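Gamach律师事务所推出小企业纠纷调解服务Cilisent，合同看一遍、账款谈一回，都是固定收费

供即时发布
2019年11月16日，Levent

各位媒体朋友、各位老客户，大家好。按规矩新闻稿应该写得端端正正，第三人称，开头一句“日前隆重推出”。我试着写了两版，自己读着都犯困，同事说你平时怎么跟客户讲话就怎么写吧，于是就有了这一版。

先说正事：从今天起，Gamach律师事务所在Levent的办公室正式对外开放Cilisent服务。Cilisent面向的是小公司、个体经营者和自由职业者，管两件事，一件是签约之前帮你把合同看一遍，另一件是对方拖着尾款不给的时候，在上法院之前安排双方坐下来调解。合同审阅每份收费750元，页数在二十页以内都是这个价，调解费在申请受理当天就写进确认函里，后面不会再长出别的名目来。

我做商事纠纷有些年头了，接得最多的电话大概是这一种：“律师，钱不多，可是我咽不下这口气，您看值不值得打？”每次听到这句话我都很为难。金额摆在那里，立案、送达、开庭、等判决、再申请执行，一路走下来，时间和精力都搭进去了，当事人就算赢了也高兴不起来。可要是劝人家算了吧，这话我也说不出口，给人做了三个月的装修设计，图纸都交了，凭什么算了呢！

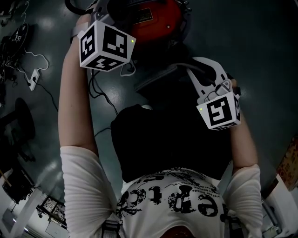
白色长袖配黑色背心，双臂向前伸出，脚下是深灰色地面

Cilisent就是从这些电话里慢慢攒出来的。去年我们在所里腾出两个下午，专门接待这类小额纠纷，一开始连名字都没有，内部就叫“下午场”。后来来的人越来越多，前台排不过来，我们才认真坐下来想：这些案子有没有共同的毛病？能不能把流程固定下来，让当事人在进门之前就知道要花多少钱、要等多久、最坏的结果是什么？

试运行期间我们一共处理了138件纠纷，来咨询过的企业和个人有558家。看下来，毛病真的很集中。最常见的是验收条款写得含糊，合同上就一句“甲方满意后付款”，什么叫满意，谁来说满意，多久之内要说，一个字都没有。写这句话的人多半没有坏心，从网上找了个模板，改了改抬头就签了。等到真闹起来，一方说我早就交了，另一方说我一直没满意，两边讲的都是实话，可就是说不到一块儿去。

第二常见的是变更没有留痕。项目做到一半，甲方在聊天里说“这里再加一个页面吧”，乙方说“行”，然后就做了。做完了要加钱，甲方一脸惊讶：我以为包含在里面的呀。这种聊天记录其实可以作为证据，但是前后文一大堆，语音夹着表情包，双方换过几次对接人，到了调解桌上光是把时间顺序排清楚就要花掉大半个小时。所以Cilisent在合同审阅之外会附送一张变更确认单，就一页纸，写清楚改什么、加不加钱、交付日顺不顺延，双方签个字就完了。我求求各位，哪怕不用我们的服务，也去弄一张这样的单子放在手边！

第三种比较伤感情，是朋友之间的生意。因为是朋友，所以没签合同，或者签了一个很随便的；也因为是朋友，所以拖了很久才开口要钱。等到找律师的时候，朋友已经做不成了，当事人一边翻记录一边叹气。这类案子我们反而最愿意安排调解，判决书能分清谁欠谁多少，可它没有办法让两个人以后在同一条街上碰见了还能点个头。

有朋友问我，市面上的调解那么多，你们这个有什么不同。我想了想，可能最大的不同是准备工作做得多。双方第一次见面之前，调解员会分别跟两边通一次电话，把各自的材料收齐，整理成一份双方都能看到的事实清单，没有争议的放在前面，有争议的放在后面。很多人看到这份清单会愣一下，原来我们有争议的就这么一点点啊。真坐下来谈的时候，就从这一点点谈起，前面那些早就没有分歧的事情，不用再翻出来吵一遍。

材料编号这件事我要多说两句，听起来特别枯燥，可是太有用了。
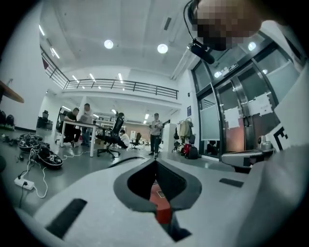
调解桌上最浪费时间的，是两边手里拿的材料版本不一样。你说第三页第二条，我翻到第三页，咦，没有啊，我这份是改过的。所以凡是进入Cilisent流程的文件，收件时统一编号，每一页的右上角都印上黑白的小方块码，扫一下就知道属于哪个案子、哪一版、谁在什么时候提交的。照片右侧偏上的那块方形标记，黑白两色，一块一块的图案，跟我们页角上印的那个小东西还真有几分像，远远看过去都不起眼，只是我们的要小得多，用打印机印在纸上就行。自从有了它，我再也没在调解现场听过“你那份跟我这份不一样”这句话，前台整理卷宗的速度也快了，下班都能早一点走（这一条是前台要求我写上的）。

再说说时间。Cilisent承诺从材料收齐那天算起，20个工作日之内安排第一次面谈。请注意是“材料收齐”，不是“提交申请”，这两个日子之间差多少，主要看当事人翻抽屉翻得快不快。合同原件、补充协议、付款凭证、发票、往来邮件、聊天记录导出文件，能找到的都带上，找不到的先告诉我们，不要等到面谈那天才说“哎呀，那个好像在我前任会计那里”。

第一次面谈通常安排半天。调解员先讲规则，然后双方各自陈述，中间可以随时要求单独谈。谈得拢，当场起草和解协议，双方确认之后签字，需要的话我们协助办理后续的司法确认手续；谈不拢，可以再约一次，也可以就此结束，转去仲裁或者诉讼。调解过程中双方说过的让步方案，任何一方都不能拿到后面的程序里去当证据用，这一点写在双方开始前签署的保密协议里，请大家放心讲。

还有一个问题问的人特别多：Gamach自己就是律师事务所，你们给一方做调解，回头又给另一方打官司，这合适吗？当然不合适。我们内部做了隔离，负责Cilisent的调解员不接诉讼案件，Gamach也不会代理任何一方就同一纠纷去起诉另一方。受理之前会先做利益冲突检索，只要有一方是我们所的现有客户，这个案子就不进Cilisent，我们会直接说明情况，请双方另找调解机构。因为这条规矩，试运行期间推掉了一些案子，有位老客户还挺不高兴的，说我都跟你们合作这么久了，怎么这点小忙都不帮。我只好一遍一遍解释，就是因为合作得久，才不能帮这个忙呀。

接下来讲讲Khaemba计划。这是跟Cilisent同时启动的一个配套项目，说白了就是教人看合同。我们在处理纠纷的时候总有一种感觉，很多当事人如果签字之前多读十分钟，后面根本用不着认识我（对我们的生意可能不太好，可是没关系）。Khaemba计划会在Levent办公室定期办小班讲座，免费，不推销，参加的人可以带着自己手上正在谈的合同来，把对方公司名字和金额遮掉，大家一起读。讲的内容都很具体：付款节点怎么写，违约金写多少才算合理，知识产权归谁，解除合同要提前多久通知，“最终解释权归甲方所有”这种话到底有没有用。

我自己最喜欢讲的是付款节点。很多人写合同，恨不得全部做完再收钱，觉得这样显得有诚意。拜托，诚意不是这样表达的。把一个项目拆成几段，做完一段收一段的钱，对双方都是保护，甲方随时可以看到进度，觉得不对劲可以及时喊停，乙方也不至于垫付太久。我在试讲的时候把这一段讲得太激动，有位做摄影的学员举手说，老师您是不是以前被拖欠过。嗯，这个问题我当场没有回答。

讲座现场会发一本小册子，里面收了试运行阶段整理出来的常见条款，左边是容易出事的写法，右边是我们建议的写法，中间留了空白给大家做笔记。小册子里所有的例子都改写过，当事人的信息全部去掉了，行业也换了，请参加过试运行的朋友不要对号入座，更不要打电话来问“第几页那个是不是在说我”。
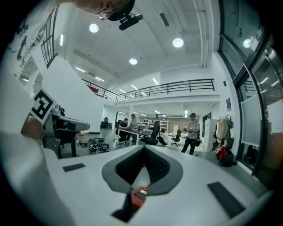 地面上散着一堆黑色线缆和绑带

最后把大家常问的几个实际问题集中说一下，省得打电话来还要排队。

哪些纠纷可以申请？服务合同、买卖合同、加工承揽、设计和内容制作类的尾款纠纷都可以。劳动争议、婚姻家事、人身损害，还有涉及刑事的，Cilisent不受理，请找相应的机构。

对方不愿意来怎么办？调解讲究自愿，对方不愿意，我们没有办法强迫。收到申请之后调解员会跟对方联系，说明流程和费用，对方拒绝的，除了材料整理的基础费用，其余部分退还。从试运行的经验看，接到第一个电话就一口回绝的人比我预想的少，大部分人心里也想快点了结，只是拉不下脸先开口，有个外人来递句话，他就顺着台阶下来了。

申请了调解，诉讼时效怎么算？这个问题问得很专业，也很要紧。受理时我们会核对每个案子的时效情况，快要到期的会明确提醒当事人，该先起诉的先起诉，不要为了等调解把权利给等没了。

合同审阅多久出结果？收到文件和基本情况说明之后，三个工作日内给书面意见。书面意见里会把问题分成“必须改”“最好改”和“你自己拿主意”，用大白话写，尽量不掉书袋。有人反馈说写得太直白，拿给对方看有点不好意思，所以我们现在也提供一份措辞客气一些的版本，两份一起发。

可以线上办理吗？合同审阅可以全程线上。调解面谈目前还是希望双方到Levent办公室来，面对面坐着，喝口热茶，很多话讲起来是不一样的。实在来不了的，可以申请视频参加，提前跟我们说就好。

关于Gamach
Gamach律师事务所专注于中小企业的商事法律服务，业务包括合同起草与审阅、应收账款催收、商事调解与仲裁代理。Cilisent和Khaemba计划由事务所的Levent办公室负责运营。

媒体采访、讲座报名和服务咨询，请直接联系Gamach律师事务所Levent办公室，来信请在标题中注明“Cilisent”或者“Khaemba”，我们好分给对应的同事。编辑朋友转载本稿时可以删减，收费和受理范围两部分请保留原文。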